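Gears on pins, week two

Oct 8, 2018

I spent most of last week driving two arms by hand so that a learning system can copy what I do. 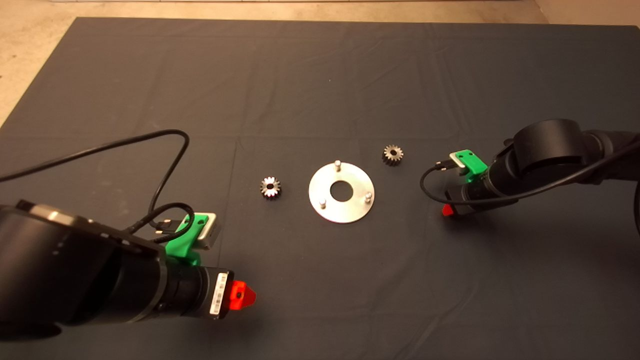
The task

There is a round metal plate with three pins standing on it, and small gears that have to end up on the pins. One arm works from the left and one from the right. Each gear gets picked up off the mat, carried over the plate, lined up and lowered until it sits flat. A person can do this without looking very hard. Doing it through two grippers is slow work, and my first afternoon produced almost nothing worth keeping.

We call the project Gosling. The code that stores the recordings is called Irker, a name Gareth Furnival picked in May before I joined, and I have stopped asking about it.

What counts as an example

One example is one full run, from arms at rest to arms at rest. We save the joint positions, the gripper commands and the video together. If I drop a gear and pick it up again, the run stays in, and I add a tag saying where the drop happened. Vicente Herrera and I disagreed about this for a while. He wanted clean runs only. I thought the system would need to see what recovery looks like, and we settled on keeping both kinds in separate folders so either set can be trained on alone.

A run gets thrown out if a cable snags, if the plate gets pushed more than a finger's width, or if I stop to think for longer than 15 seconds. The last rule came after Vicente plotted the early data and found long flat stretches where nothing moved. A policy trained on those learned to sit still over the plate, which was funny once.

As of Friday night we have 1,395 runs saved. I have not checked all of the tags.

Starting positions

The plate goes down near the middle of the mat, but I move it a little and turn it between runs. The gears go wherever. For the first few days I was putting them in the same two spots without noticing -- one on each side, level with the plate -- and we only saw it when Gareth overlaid the first images of each run. Now I have a printed sheet with 14 layouts and work through it in order, then start over with the plate turned.

I also try to change which gear goes first. My right hand wants to start every time.

Grip

Most of my trouble has been with the pick. The gears are small and lie flat, so the fingertips have to come down close to the mat and close on the teeth. If they close off center, the gear tips, and then it will not go down over the pin. I tried pressing harder and it made no difference. What helped was slowing down for the last bit before contact and letting the gripper settle before closing. My good runs got longer, and there are more of them.

The mat itself could be flatter. It has creases from being folded, and a gear lying on one sits at a slight angle. I thought about replacing it and decided to leave it alone until this set is finished, so the background stays the same all the way through.

Next

Vicente is training on the clean folder tonight and the full folder tomorrow. I will record more layouts with the plate farther to one side, where one arm has to do most of the reaching. Gareth wants a version with the pins filled in a fixed order. I would like to get the tags checked before we add anything else.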